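Junk bins vs. drawer dividers: is the "one big bin" method really a method?
Home & Workshop > Storage and Tidying

testorside_tom
21/05/2022

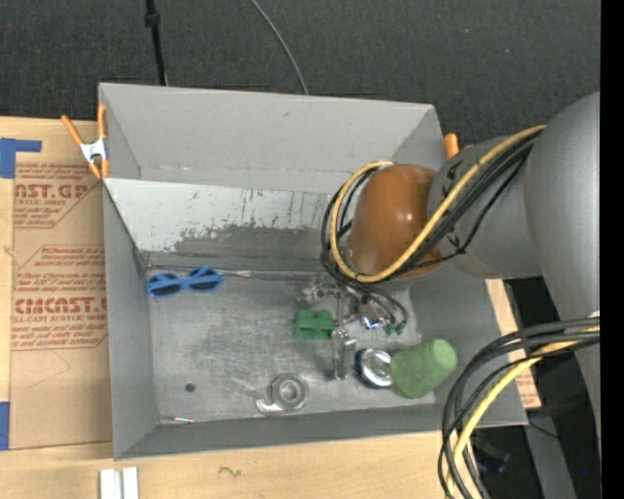

Blue sunglasses, tape dispenser, a small green block. The bin, as it stands.

So my sister-in-law swears by this. One tall gray bin on the table, everything homeless goes in it, and you sort it out when the mood strikes. She got it from a Gomham video and has been preaching it ever since. I've tried it and I'm not sold. All I see is a drawer with higher walls. Does anybody here run one of these long term, and does it ever get emptied?

fadi_t
We've had one for two years. It works if you have a rule. Ours is that anything still in there in December goes to the thrift store. No arguments.

celeste.fuentealba
"It works if you have a rule" is what people say about every storage system ever sold. If I could follow a rule I would put the tape back in the desk.

Also those sides look way too tall for small stuff. I can see a thin little stick of something lying up by the front wall. How often are you going to lean in there for that?

testorside_tom
Never, is my guess. I'd forgotten it until you brought it up.

Lecomte_F
I'll defend the tall sides. Short trays overflow and then you have a tray plus a pile. My gripe would be the finish. The light coating is gone along the bottom of that back panel and the floor is scratched all over. What did you pay for it?

testorside_tom
Secondhand, 31 bucks with a lid I don't use. The scratches don't bother me.

Lecomte_F
Thirty-one for that? Bastano used to carry plain gray totes for less than half. Line it with something if you're going to keep glasses in it. Dark lenses on a scuffed floor like that won't stay nice for long.

celeste.fuentealba
They look like toy sunglasses, Florian. I think the lenses will cope.

Lecomte_F
Kids care about toy sunglasses more than I care about my real ones — ask me how I know.

soledad_c
Moved to Toledo last year with about 60 boxes, and the "sort it later" one is still taped shut in the hall closet. So I'm with Tom. A catch-all is fine for an afternoon while you clear a room. After that it's a box of stuff you've decided not to think about.

fadi_t
Or you could open it. Ours takes ten minutes to go through.

soledad_c
Ten minutes times however many people in the house say it isn't theirs.

testorside_tom
OK, here's what I'm doing. The tape goes to the desk, the sunglasses go on a hook by the door, and the green thing goes in the toy box. I'll leave the bin out for two weeks and see what collects. My bet is it fills right back up.

fadi_t
Post it when you do. And find your lid.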